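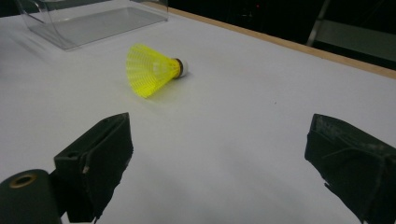
Who can apply to take part in the Borham Conversations?
Any registered voter who lives in Borham County and will be 18 or older when the sessions start in October. You can belong to a party or to none.

Call for participants
Posted Jul 28, 2022

The Anda Forum is looking for 20 people to take part in a series of recorded political conversations this fall. Each participant is paired with someone who votes differently. The two of you meet four times, talk for an hour each time, and then join the full group for a closing evening. Edited parts of the talks will be used in a radio series and put online as a podcast.

We ran a smaller version last year with people from the east side of the county. The subjects were school funding, the sheriff's race and where people get their news. This year we are adding gun laws, immigration and the county's vote-by-mail rules. Pairs choose two subjects from the list and may bring one of their own.

What we ask of you
You need to be willing to say on tape how you vote and why. First names only are used on the air. You do not need to follow politics closely, and we would like to hear from people who stopped following it. We ask you to read one article or listen to one program picked by your partner before each meeting, and to pick one for them.

The meetings are held at the Akpalu Building on weekday evenings. The entrance is on the parking lot side and there is an elevator. A producer sits in the room to run the recording and keep time. The producer does not moderate unless one of you asks.

You can stop at any point. If you leave before the second meeting, none of your recordings will be used. After that, you may ask us to remove particular passages up to 15 days after the meeting in which they were recorded. Please send these requests in writing.

Who should not apply
Current officeholders, candidates on the November ballot, paid campaign staff and people who work for a news outlet. Party members who knock on doors or make calls without pay are welcome. Former candidates are fine too, as long as the campaign account has been closed. Two people from the same household may both apply, but they will not be paired together.

Payment
Participants receive $92 per meeting, paid by check at the end of the evening – the closing evening counts as a meeting. We can also repay bus fare and up to $20 in child care for each meeting. Keep your receipts.

How to apply
Ask for the short form at the front desk of the Akpalu Building, or call the desk and have one mailed to you. The form has 5 questions. Answer them in your own words. Spelling and grammar do not matter. If you would rather answer by phone, leave a message with your number and a good time to call.

Lakshmi Rai reads the forms and makes the pairs. She will call you if she needs to know more, usually for ten minutes or so. Taner Keskin produces the recordings and can answer questions about consent, editing and the use of your voice.

The series is paid for by a grant from the Ziruletti Fund. The fund does not choose the participants and does not hear the recordings before they air.

Forms are read in the order they arrive. Everyone who applies will get an answer by mail, including those we cannot place this year.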